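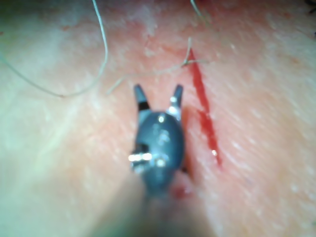
The Trulell suturing arm at Bretent has a screen that says READY in green letters, and I have come to distrust it more than any other part of the machine. It says READY when the cables in the wrist are fresh out of the packet. It says READY when they have been through the washer so many times that the jaws lag behind the hand controller by an amount you can feel in your own fingers. As far as I can tell, the word means the computer has found an instrument on the end of the arm and likes its serial number.

I looked after that arm for most of two years, and I went into the job with no grudge against robots. I still have none against this one. My quarrel is with the way it was sold to us, as a machine that sets itself up, and with the maintenance plan that was written as though the sales brochure were true.

Start with what the setup involves. An instrument goes onto the carriage, four discs engage, and the arm drives each of them to its stop and back. Trulell calls this self-calibration. What it checks is the motor end. The tips are a long way down a thin shaft, on the other side of a set of cables and some very small pulleys, and nothing in the routine looks at them. If a cable has stretched, the motor still reaches its stop right on time. The jaws open a bit less than they should, or one of them leads the other, and the log records a pass.

You can see it if you put the tips under a magnifier and run them through a slow open and close. Gwenaël Delaunay taught me to do this in my first week, and it takes less time than boiling a kettle. It was not in the manual. When I asked for it to be added to our daily sheet I was told the sheet had to match the manufacturer's, and the manufacturer's sheet had one line for the wrist: "Inspect visually for damage." A stretched cable isn't damage you can spot with the instrument sitting still in a tray.

The defence I hear most is that instruments have a counted life, so wear is taken care of. Each one is good for 41 uses and then the arm refuses it. I'd find that more comforting if a use were a fixed quantity. It's one click of the counter whether the instrument holds a flap of tissue out of the way for a minute or spends the whole session driving curved needles and pulling thread. Anyone who has tied knots with one of these knows which is harder on the wrist. Side load on a closed jaw is what chews out the pins, and the counter has no idea it happened. We had instruments go sloppy well before their number came up. We also threw out others that ran as sweetly on the last day as the first, at a price I still resent.

Then there is the camera alignment. The Visteo package lines up the arm with the picture using a printed target, and the target has to lie flat. Ours was laminated and had a curl in one corner from being kept behind a pipe. The software accepted it every time. Spyros Mujić, our fitter, taped it to a bit of glass one afternoon and the residual error on the report fell from 200 microns to 67. Same arm, same camera, same green READY before and after. I don't think either number would have alarmed a soul, and that's rather my point. A tolerance wide enough to swallow a bent target is there to keep the support phone quiet.

Rosine Lemaire, who ran the service contract at Lefèvre and whom I liked, used to answer this sort of complaint by saying that the surgeon is part of the loop. People look at the screen, notice the jaws are a hair off, and correct for it. They do, and they're very good at it. But I'm wary of any upkeep plan that counts on the operator's skill to hide the fault. The better the hands, the later the report. Our two most experienced users almost never wrote up a wrist, and when I pulled their instruments for a look, a fair few had play you could see without the magnifier. The trainees complained constantly, and for the most part they were right. Guess whose tickets were closed as "user familiarisation".

Cleaning deserves a grumble of its own. The shaft is flushed through a port at the back end, and the instructions give a volume and a pressure. They don't say what to do about the fine debris that packs in around the pulleys, where the flush comes out tired. A soft brush and the joint worked by hand through its full travel does the trick. Working the joint by hand is discouraged in bold type a few pages on. So every technician I've met does it and leaves it off the record, and the record goes back to the maker as evidence that the written procedure is sufficient.

Loïc Barbier has put the other side to me more than once. He says that if you let every site invent its own checks you end up with a drawer of home-made gauges and no two arms looked after alike. That's a fair worry. I have seen the drawer – I filled a good part of it. Even so, the cure is for Trulell to publish a tip check with a number attached, and a simple gauge to do it with, and to let a technician fail an instrument on the strength of it without arguing over the credit. At present a wrist with uses left on the counter is healthy by definition, and sending one back took us a form, a video and usually a phone call.

There's a software update due in April that is meant to estimate cable stretch from motor current. I'll believe it when I see it run against a bench of worn instruments that somebody has measured separately. Current goes up with friction as well as tension, and a dirty wrist and a tight one may look much alike from the motor end. If the estimate turns up on the screen as another green word, I'd sooner have the magnifier.

Until then, anyone who has one of these arms in their care should cycle the tips under glass before every session and write down what they see, on their own paper if the official sheet has no box for it. Tape the target flat, too.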